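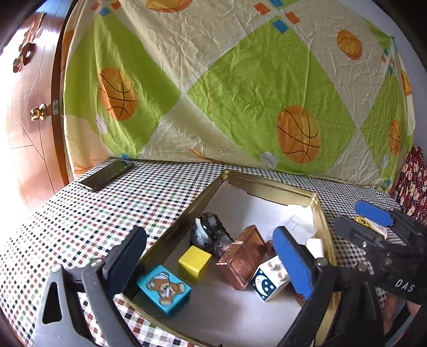
Tablecloth care: revised washing guidance for rental linens

The wash program for printed and woven check tablecloths changes in July. It applies to all cloths issued from the Hakavau depot and to those returned through the Sepúlveda counter. Plain white banquet linen stays on the existing program.

The change follows a review of last season's returns. Of 3,741 cloths inspected after laundering, 128 were withdrawn from stock. Most of the withdrawn cloths showed one of two faults: shrinkage along the length, or color loss in the darker lines of the check. Staining was a minor cause. Wax accounted for most of the stains that could not be removed.

Shrinkage was concentrated in cotton cloths that had gone through the high-heat dryer. Cotton-polyester blends from the same loads held their size. From now on the two fabrics are to be sorted before washing, using the sewn label at the hem. A cloth with a missing label is treated as cotton.

The new program is as follows. Cotton checks are washed warm with the Prarnine low-alkali detergent, rinsed twice and spun at medium speed. They are taken from the dryer while still slightly damp and finished on the flatwork ironer. Blends may be dried fully at low heat. Chlorine bleach is not used on either fabric. Oxygen bleach is allowed on cotton for food stains only, after a test on the inside of the hem.

Wax should be hardened and lifted with a plastic scraper before the cloth is wetted. What remains is pressed between sheets of plain paper with a warm iron, with the paper changed until no more wax transfers. Cloths that still show a mark go into the gray bin for a second inspection - they are not to be rewashed first.

Load size also changes. The Forkitz machines have been running at full drum, which leaves detergent in the folds and gives a stiff finish. The new limit is 50 cloths per load for the small round size. Large rectangular cloths continue to be loaded by weight.

Wash counts will be marked on the hem tag with a laundry pen. Any cloth that reaches 200 washes is pulled for a size check and measured flat, without tension, after ironing. Cloths outside tolerance are cut down for napkins where the fabric allows.

Printed copies of the program will be posted at both sorting tables.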